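ok so the spring concert at Grabowska Elementary. thread, typing fast before pickup

Doors at 6, we got there 5:40 and the gym was already packed. Coats on every chair. Found two seats behind the tubas, lucky us

Fourth grade opened. Recorders. It was loud and I loved it. One kid kept going after everybody else stopped and got the biggest clap of the night

Then the second graders did the weather song with hand motions – half the row doing rain while the other half did sun. My daughter was rain. She was very serious rain

Ms. Pacheco ran the whole thing from the piano bench, playing left handed and cueing the choir with her right. No idea how

Sound went out during the fifth grade medley. Mic just dead. They kept singing!! you could hear them fine at the back, better than with the mic tbh 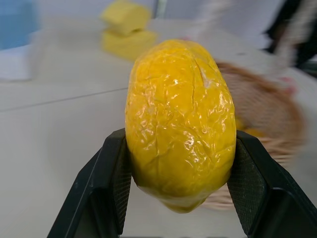
Jadwiga Malinowski replied that the mic has done this at every concert since November and could the school please just buy a new one

Agree. Which brings me to the money part. Goal for the music room was 2,000 and they announced 1,737 dollars at intermission. So close. Envelopes are still at the front office thru Saturday morning if you meant to give and forgot, like me

It goes to new music stands and fixing the risers. The left riser squeaks on every step, you can hear it all over my video

Second half was the band. Igor Wieczorek had a trumpet solo, sixth grade, came in early, stopped, started over and nailed it. His grandma stood up. Then our whole row stood up

Only real complaint – programs. They printed 100 for a gym holding at least twice that. We shared one with the family in front and it went home with them so I cant tell you the name of the last song. Something about a river? If anyone has it pls post a pic

Also somebody's kid left a gray hoodie under row F, it's in the lost and found by the gym doors

Art show is next, same gym. Going earlier this time, want seats by the aisle

ok pickup line is moving, bye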